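Perception and planning sync, Feb 5, 2022

Present: Vandana Dubey, Baltazar Solís, Meifang Jiang. Ailbhe Fahy sent apologies.

1. Planner. Baltazar cut the replan timeout to 200 ms. Two test runs stalled and he will check the logs.

2. Kelcombe branch. Merge held until the calibration loader is fixed. Meifang to do. 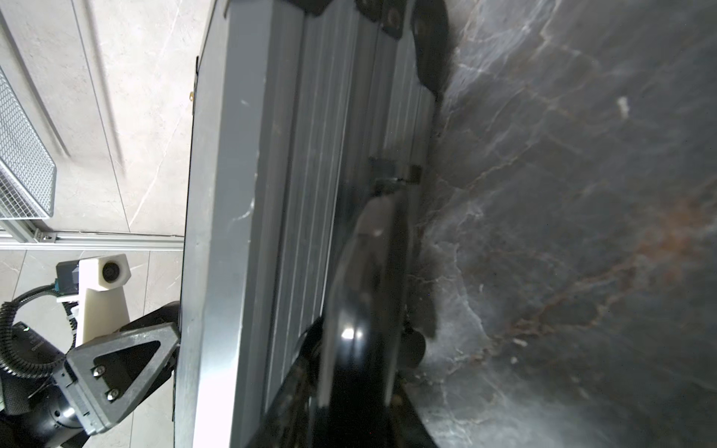 3. Segmentation. Vandana wants highlights masked before the edge step. The bright glint on the glossy black part next to the extrusion is the kind of spot she means. Agreed to try it on the wrist camera first.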